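Ticket 275 – Plultska paper bunny kit, glue not setting
Status: open
Sunday: ears detach after 200 minutes. Second glue batch, same result. 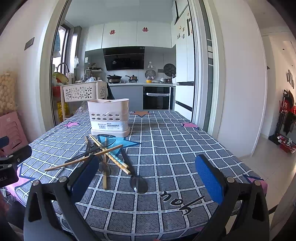
Glue thinned too far; next batch uses less water. Ears get clipped until set. Work surface is the gray cloth with the stars – wipe drips off the grid lines before they harden. Retest pending.

Related tickets
193 – Saha felt chicks, eyes fall off
Isow egg dye, streaks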